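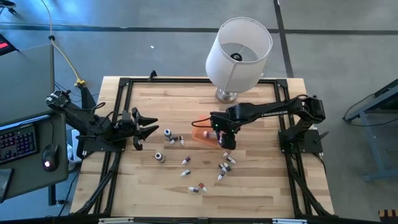
Glenys Paewai, product copy and returns desk

2021-09-03

Shop > Small Storage > Bottles & Caps

Mahuika Small White Bottles, Mixed Caps

A small white bottle is not a purchase anyone dreams about. You buy one when the big bottle won't fit in the bag, and then you buy more when the first one rolls under the car seat to start a new life. We sell ours in mixed sets so you can at least tell what you've lost by the color of the cap.

The Mahuika set comes as 15 bottles in a drawstring bag. Caps run from pink and red through to dark blue-gray and a few shades we file under "dark" after a long argument in the packing room. You don't get to choose the mix. Lindsay Tapsell, who does our ordering, tried offering a choice in the spring and spent most of a month swapping one red cap for one pink cap through the mail, so that's over.

Sizes vary a little within the set. The larger ones do well for shampoo, hand lotion or dish soap on a camping trip. The thin ones are better for things you use by the drop, and they are also the ones that fall over. A few standing and the rest on their sides is the natural state of this product on any flat surface, and we have stopped setting them upright for company.

What's in the bag
15 white bottles, assorted sizes
Matching number of screw caps, already on
One sheet of blank stick-on labels
A folded card with washing instructions, which you will throw out

Filling them

Use the funnel from our Mustby kitchen set, or any small funnel you own. Pour slowly and stop short of the neck. Thick lotion goes in easier if you stand the big container in warm water first. Wipe the rim before you put the cap on, then turn until it's snug. People with strong hands tend to keep going past snug. Those people write to me, and I mail them a new cap, and they do it again.

Label each bottle on the same day you fill it. The bottles are white and you can't see what's inside, so conditioner and sunscreen look exactly alike until it's too late to matter.

Cleaning

Hand wash with warm soapy water and let them dry with the caps off. Please keep them out of the dishwasher. They weigh next to nothing when empty and will travel, and Alby Pearce in our warehouse has a story about a pump filter that he'll tell you whether you call about bottles or not.

Not suitable for

Bleach, nail polish remover, paint thinner or anything fizzy. Don't use them for prescription medicine; leave that in the container it came in. The caps are not child-resistant and are small enough for a toddler to be interested in, so store the set up high.

Sorting a big batch

If you're filling for a team or a guest house, tip the bag out on a table with plenty of room and pull the caps into color groups before you open anything. Red and pink look close under a yellow bulb, so do it by a window. Something flat with a bit of an edge will hold the finished ones. A cookie sheet is fine.

Ordering

Item number 289. Sets ship from Brillham, and a carton holds 12 sets. Opened sets can come back if the bottles haven't been filled. If they have been filled, we'd rather you kept them. One customer returned a set full of maple syrup, and the Bustska carry case it came in has not been the same.

Loose replacement caps will be back in October. Dark ones only, I'm afraid, as that was what the supplier had. Send a note to the returns desk if you want to be told when they arrive.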